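People keep asking me whether a robot can do their housework yet. I test them on it for a living, mostly in simulation, so I'll give the long answer in a thread.

Short version first. Some chores, slowly, in a room it has practiced in. I would not pay for that at home yet. On a shop floor I might, for the right job.

The chore this month is the armchair. Pick up the throw pillow, put the seat in order, set the pillow back against the backrest. It takes me a few seconds and I don't think about it while I'm doing it.

We run it in the kitchen set from Stunisgate, using a control policy called Hao. The robot is a two-armed humanoid. The task sheet comes from Droltesex and it's one page long.

We did 3000 runs in January. The full chore, start to finish, with no help and nothing knocked over: 197. That's under 7 percent.

Partial credit looks a lot better. It reaches the chair on most runs and touches the pillow on more than half. If you see a demo clip with a big number on it, look for what they counted as done.
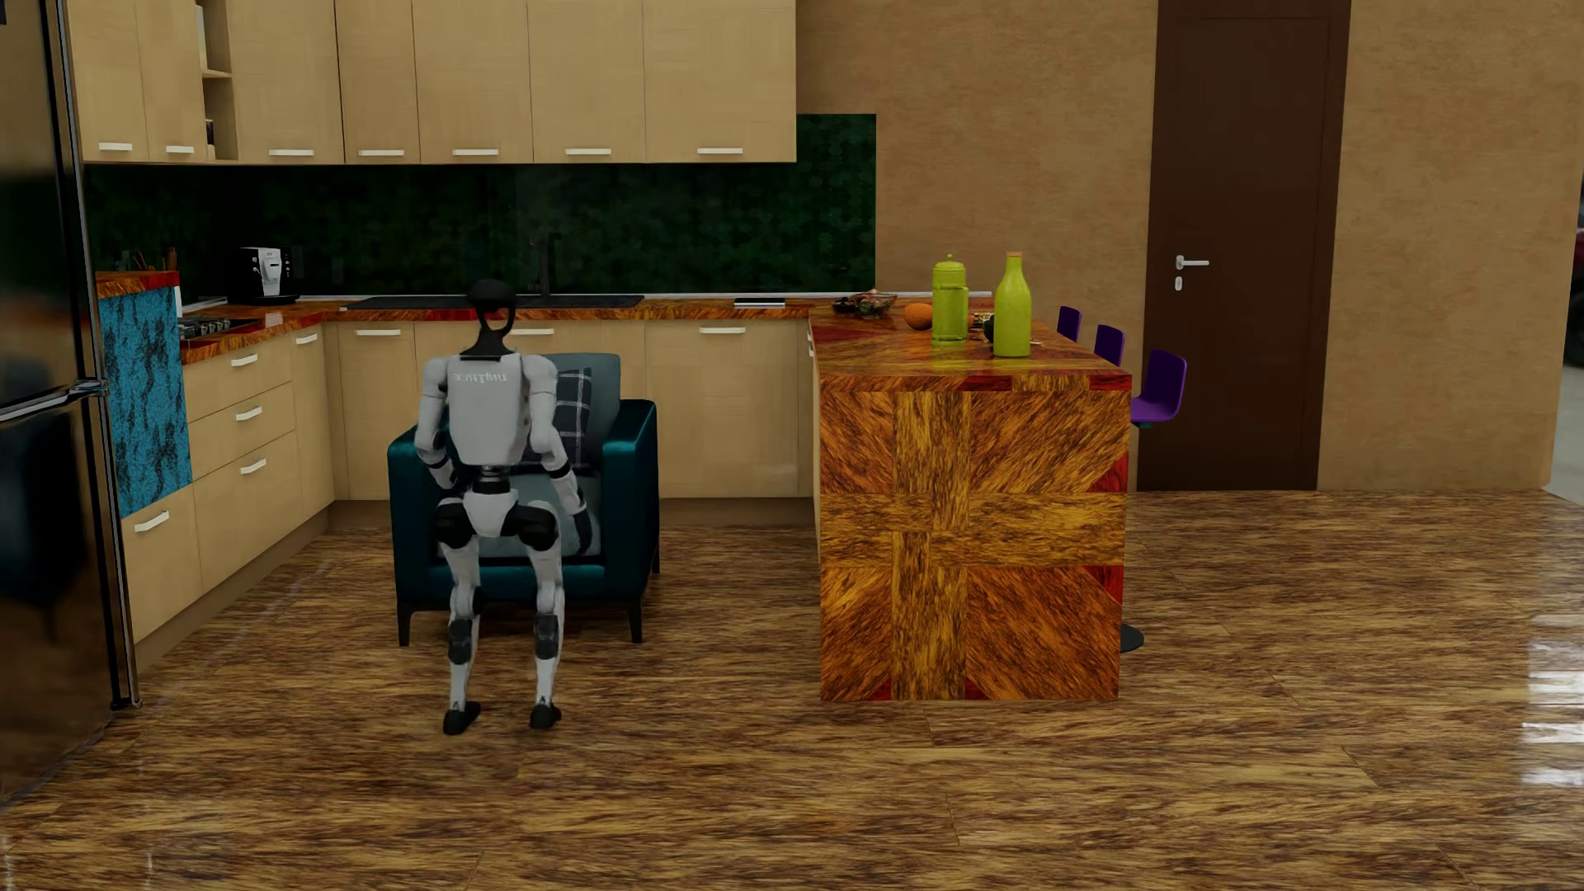
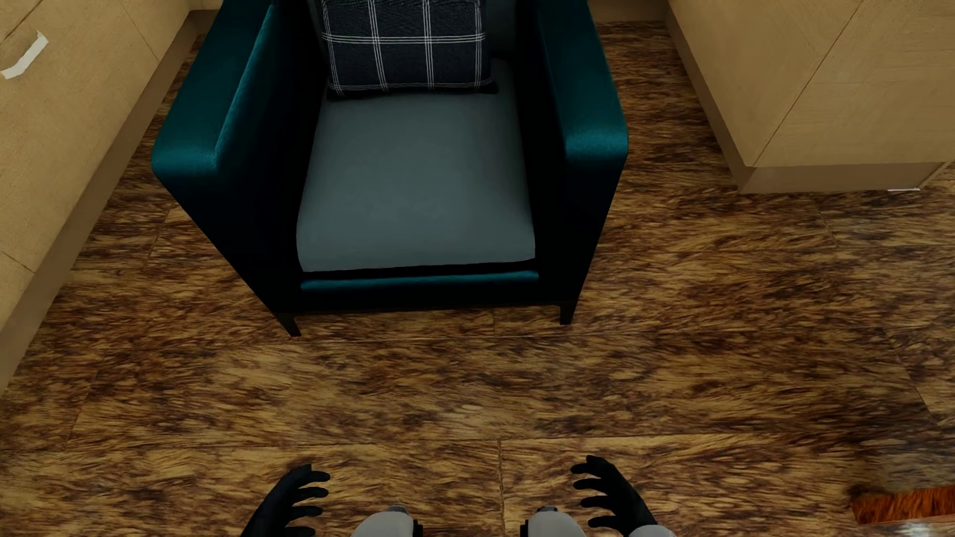
Same kitchen and teal armchair in both. The second one has the hands, open, with the plaid pillow at the back of the seat.

Soft things are the trouble. A cup has one shape and keeps it. A pillow changes shape when you pinch it, and then the place you meant to hold is somewhere else.

Second problem is the arms of the chair. They're thick and square and they stand on both sides of the seat, so the elbows have less room than you'd expect. A lot of failed runs end with a forearm pressed against upholstery.

Third is knowing when to stop. Hao will set the pillow down fine and then go back and adjust it. Then adjust it again. We count that as a fail after 3 tries because otherwise the run never ends.

Sitting down is its own test, separate from the pillow. Getting into an armchair means giving up your balance for a moment on purpose, and most of these controllers are trained never to do that. Getting up again is harder.

Tsutomu Kuroda on our team thinks we should drop sitting from the list, on the grounds that a machine doesn't get tired. I want to keep it. If it can't deal with a low seat, it will have trouble kneeling to reach a bottom drawer, and there are a lot of bottom drawers in a house.

Someone will reply that simulation doesn't count. Fair point, partly. Simulated fabric behaves better than real fabric and the lighting doesn't change when a cloud goes over. I read our numbers as a ceiling for what you'd get in a real room.

What simulation is good for is repetition. I can start the same chore from the same spot all night and change one thing. Move the pillow a little to the left. Turn the chair. You learn pretty fast which change breaks it. Turning the chair breaks it.

Now the shop-floor side. Darius Org runs receiving at Drurneo, they do furniture parts, and he let me watch a shift. They have a fixed arm that moves boxes from a belt to a pallet. It has one job and it does it until somebody turns it off.

I asked him if he'd want a humanoid in there. He said he'd take one for the odd work at the end of the shift: loose wrap on the floor, a carton that's come open, gloves left on a bench. So, housework again. The part nobody has automated is picking up after people.

He also gave me the best spec I've heard from a customer. He'd put up with slow, as long as it stops and waits when it's not sure. Our current policy does not do this well. It is sure all the time.

Chores I'd trust a good home machine with today: vacuuming, which you already own if you want it. Carrying one rigid thing from one flat surface to another. Opening a cabinet with a bar handle. Wiping a clear counter, if you don't mind a missed corner.

Chores I wouldn't: laundry past the hamper, making a bed, anything with glass near the edge, anything with a pet in the room.

Cost is the other half and I don't have good figures for it, so I'll leave that to people who do. I'll just say that a machine that finishes 7 times in 100 costs you the price of the machine plus your own time fixing the pillow.

Next up for us is the same chore with the chair rotated in 8 positions and a stop-and-wait rule added, the way Darius asked for it. I'll post the results in this thread, including if they go down.

Replies are open. If you've timed a robot on a real chore in a real house, I'd like the total number of tries along with the one that worked.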